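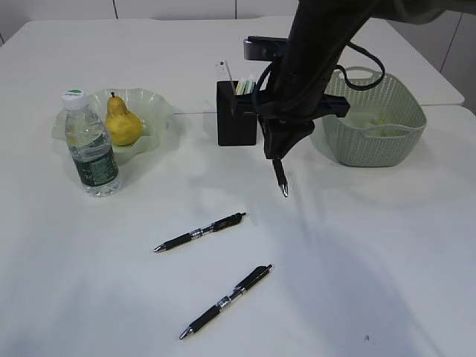 Fig. 1. Brazo robótico negro sobre una mesa blanca.

Fontes: corpus de reseñas de novela policiaca en español

Resumen

Fontes reúne 1.949 reseñas de novela policiaca y de misterio escritas en español por lectores y publicadas en blogs personales y boletines de aficionados. Cada registro corresponde a una reseña de una sola obra. Se incluyen el texto, los metadatos de la edición comentada y una anotación manual sobre el grado en que la reseña revela la solución del enigma.

Última revisión de la ficha: miércoles, 7 de agosto de 2024.
Responsable: Rocío Saavedra.
Anotación: Maximiliano Medina y Renata Bravo.
Conversión y validación: Garba Aliyu.

Contenido

resenas.jsonl: un registro por línea, UTF-8 sin BOM.
ediciones.csv: tabla de ediciones, separada por punto y coma.
guia_anotacion.txt: criterios y casos dudosos.
particiones/: listas de identificadores para entrenamiento y prueba.

Campos de resenas.jsonl

id: cadena, estable entre versiones.
titulo_obra: título tal como lo da la reseña. No se corrige.
titulo_norm: título normalizado según ediciones.csv.
autor_norm: apellido, nombre. Los seudónimos no se resuelven.
ed_id: clave de ediciones.csv. Nulo si la reseña no permite identificar la edición.
texto: cuerpo de la reseña, sin firma ni enlaces.
revela: entero de 1 a 5.
subgenero: vocabulario cerrado (ver guía).
fecha_pub: solo año y mes. Nulo si el original no lleva fecha.

Procedencia

La recogida inicial produjo 2.150 textos, procedentes del archivo Radell y de blogs cuyos titulares dieron permiso por escrito. Se retiraron duplicados, entradas dedicadas a varias novelas a la vez y reseñas que reproducían sin cambios la contracubierta. Este último caso era frecuente en la colección de bolsillo de Drurkotberg, con solapas largas y muy citadas.

La normalización de títulos se hizo con Brorkham y se revisó a mano. Una misma novela puede circular con títulos distintos según el país y la traducción; en esos casos titulo_norm recoge el de la primera traducción localizada, y los demás figuran en ediciones.csv, columna variantes.

Escala del campo revela

1: solo planteamiento.
2: menciona hechos posteriores al primer tercio de la obra.
3: descarta sospechosos o anticipa un giro.
4: permite deducir al culpable o el método.
5: los nombra.

Cada reseña fue leída por 2 personas de forma independiente. Las discrepancias de un solo punto se resolvieron a la baja; las mayores se discutieron. La frontera entre 3 y 4 es la menos fiable. En las novelas de crimen invertido, donde el culpable se conoce desde el comienzo, el valor se refiere al modo en que es descubierto y no a su identidad.

Usos previstos

Detección automática de revelaciones de trama, estudio de la recepción del género y comparación de traducciones a través de sus lectores. El corpus no sirve para estimar la popularidad de una obra: la selección depende de qué blogs concedieron permiso, y unos pocos reseñistas aportan una parte grande del total.

Limitaciones conocidas

El misterio clásico de habitación cerrada está sobrerrepresentado. La novela negra latinoamericana aparece poco. Las reseñas de relatos sueltos se conservaron solo si trataban un único relato, y su ed_id apunta a la antología que lo contiene. Hay cursivas perdidas en los textos que venían de boletines escaneados, por lo que algunos títulos citados dentro del cuerpo no se distinguen del resto. fecha_pub puede reflejar la fecha de reedición de la entrada.

Licencia y retirada

Anotaciones y tablas: CC BY 4.0. Los textos siguen siendo de sus autores y se distribuyen para investigación. Las solicitudes de retirada se atienden por correo a la responsable, indicando el id.

Cambios

La versión de marzo renombró spoiler a revela y añadió variantes. Los identificadores no cambiaron.

Comentarios

Liam Ó Riain
En ediciones.csv hay filas con punto y coma dentro de variantes y sin comillas. Pandas las parte en dos columnas.

Garba Aliyu
Confirmado. Se entrecomilla el campo en la próxima versión. Mientras tanto, leer con el script de validación.

lector_de_kiosco
¿Los seudónimos compartidos por varios autores van con una sola entrada en autor_norm?

Rocío Saavedra
Sí, una sola. Está en la guía, apartado de autoría.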